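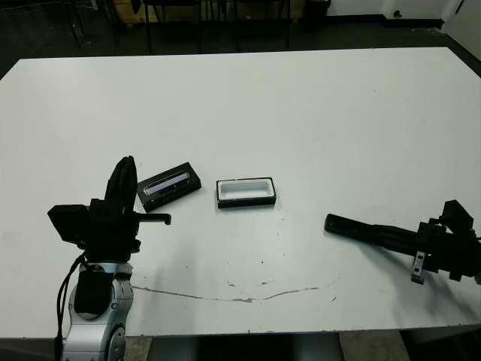
White table with two small containers, robot arms on both sides.

Storum Foot and Hand Clinic
Minutes of the staff meeting, February

Place: large treatment room, Storum
Start: 12:30 pm
Present: practice manager (chair), both podiatrists, both hand therapists, reception lead, clinic assistant (minutes)
By telephone: podiatrist from the Ascombe branch
Apologies: bookkeeper. Her written notes were read out under the item on money.

Minutes of the last meeting

The minutes were read and accepted with one correction. Under "Insoles" it was written that the old foam boxes will be thrown away. The correct decision was that they will be used up first and then not ordered again. The clinic assistant has corrected the file.

Matters from the last meeting

The handrail at the side entrance is repaired. The invoice came and is paid.

The new chair for the nail care room has arrived but the foot pedal does not fit the floor plate. The supplier has promised another plate. Until then the old chair stays in use and the new one stays in the corridor, on the side without the fire door.

The letter to family doctors about our hand therapy hours was sent. Two practices answered and asked for a shorter version which they can put on their notice board. The reception lead has made one and showed it to the meeting. The hand therapists asked to change "hand problems" to "hand and wrist problems". Agreed.

Waiting time for first appointments

The reception lead reported that new podiatry patients at Storum wait longer than in autumn. Hand therapy is without change. In Ascombe there are free appointments almost every week, but patients from Storum do not like to travel there, mostly on account of the bus.

There was a long discussion. One podiatrist proposed to make the first appointment shorter. The other podiatrist was against this, as the first visit of a diabetic patient needs the full time and it is not possible to know from the telephone call who will need it. The chair asked if reception could ask a few questions when the patient calls. The reception lead said it is possible in the afternoon, but in the morning there is only one person at the desk and the telephone does not stop.

Decision: no change in the length of the first appointment. For a trial until the next meeting, reception will offer Ascombe as the first choice to every patient who says that he or she comes by car. The Ascombe podiatrist will keep a simple list of how many come this way.

Lobo booking system

Reminder messages from Lobo are now sent to all patients who gave a mobile number. Missed appointments have gone down at both places, more clearly at Ascombe. The reception lead does not want to draw a conclusion from such a short time.

Three complaints were received about the messages. All were about the text, where it is written "your session at clinic" without the address, and one patient came to Storum when her appointment was in Ascombe. She was seen anyway at the end of the morning. The text has to be changed so that the name of the branch stands in the first line. Lobo allows this, but the message must then stay under a certain length or it is sent as two messages and we pay for both.

The hand therapists again raised the matter that Lobo does not show a double appointment as one block. When a splint is made, the second half looks free on the screen. It was booked over two times since the last meeting. The chair will write to Lobo. Until there is an answer, the therapists will type "SPLINT – do not book" into the second half themselves.
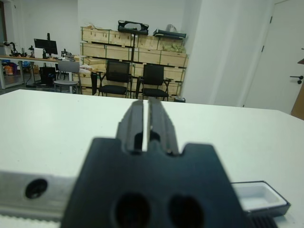

Gripper with two fingers, white tabletop behind.

Materials and sterilization

The small sterilizer at Storum passed its yearly check. The door seal is to be changed before summer. The technician left the part number, and it is written on the inside of the cupboard.

The Prindudach splint material was tested by both hand therapists for one month. Their opinion is not the same. One finds it easier to form around the thumb and would like to change over completely. The other says it becomes stiff too fast, and that for a large forearm splint there is not enough time to correct it. Both agree that the edges are more pleasant for the patient. The price of one box is 200 dollars, and the delivery was on time.

Decision: one more box will be ordered, for thumb and finger splints only. For forearm splints the present material stays. The decision will be looked at again when the box is finished.

The Ascombe podiatrist asked for a second set of nail instruments. At the moment there is a gap after lunch when everything is in the sterilizer. Agreed, if the price is not higher than for the last set.

Money

The bookkeeper's notes were read by the chair. The rent for the Ascombe rooms will go up by 960 dollars a year from April. The landlord was asked if the increase can wait until the heating is repaired. He has not answered yet.

For courses and training there are 700 dollars left. Two wishes were on the table: a day course on wound dressing (podiatry) and an evening series on scar treatment (hand therapy). The money is enough for one of them, and not fully for both. The hand therapists offered to wait, on the condition that they are first in the next budget. This was agreed and the chair asked that it is written clearly in the minutes, which is hereby done.

Foot check morning in Ascombe

The free foot check morning will be held again in May, in the same hall. Last year the line at the door was too long and some older visitors had to stand. The Ascombe podiatrist wishes to give out numbers at the entrance and to put chairs along the wall. The hall has enough chairs, but they are in the cellar and must be brought up the evening before.

It was asked if hand therapy should also take part. The hand therapists are interested, if they get a table near the window. To be decided at the next meeting.

Other business

The radio in the waiting room is too loud for the patients and too quiet for reception. It will be moved to the shelf near the plants.

Please write your summer vacation wishes into the paper calendar in the kitchen, in pencil. Lobo will be filled in only after all wishes are there.

The key for the bicycle room is missing again. Whoever has it, please hang it back.

Tasks

Chair: letter to Lobo about double appointments; call the landlord in Ascombe
Reception lead: new text for reminder messages; offer of Ascombe to patients with car; short notice for the two practices
Hand therapists: order of Prindudach box
Ascombe podiatrist: list of patients from Storum; price for instruments; reservation of the hall
Clinic assistant: ask again for the floor plate

Next meeting: in April, same room, same time. The meeting was closed at 1:50 pm.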